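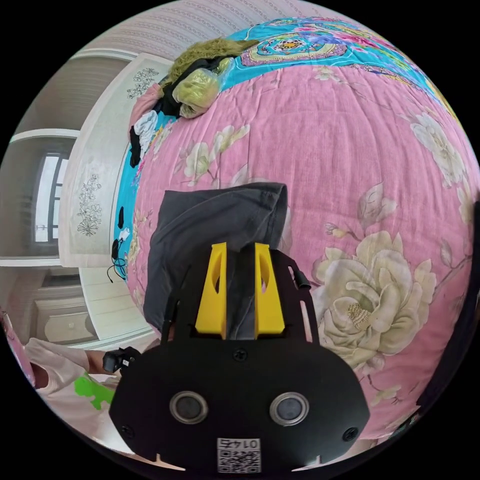

Quilt Care FAQ – Skirklow Bedding

Do I need a special quilt detergent?
Probably not. We've tried a few and can't see what the extra money buys. Plain mild soap does fine.

Will vinegar set the dye?
People swear by it. We doubt it. Wash a new quilt alone in cold water and check the color of the rinse.

How often should I wash it?
Less than the label says. Twice a year is plenty for most beds.

Can it go in the dryer?
Low heat, 30 minutes, then look. "Dryer safe" is a generous phrase – hang it up if you have room.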